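Trimitum Wooden Sorting Tray: Four Months In

I bought the Trimitum tray in May to deal with small laundry, mostly socks, along with the odd scraps of fabric I keep for patching. It cost 30 dollars and came flat, with the screws in a paper bag.

Assembly

Putting it together took 30 minutes and one screwdriver. The holes lined up, except on one divider, where I had to widen a hole slightly. The printed sheet shows that step upside down, so check which way the groove faces before you tighten anything.

Daily use

I fold on the bed and drop things in as I go. Adult socks fit in pairs if you roll them loosely. Thick hiking socks don't, and I've gone back to keeping those in a drawer. The tray is heavy enough to stay put when you pull from it with one hand — my old plastic one slid all over the place.

The finish marks easily. A damp washcloth left on it overnight raised the grain, and I had to sand that spot and oil it again. The bottom could also use felt pads. I added my own.

My brother-in-law, Liam Daly, has the larger Miettinen tray. It has deeper sections and a better finish, but it costs twice as much and won't fit on my shelf. 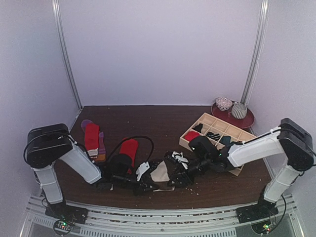 Would I buy it again?

Yes, at this price. For a big family I'd get 2 of them or go with the Miettinen. Trimitum replaced a split divider for free, and the new one arrived within a week.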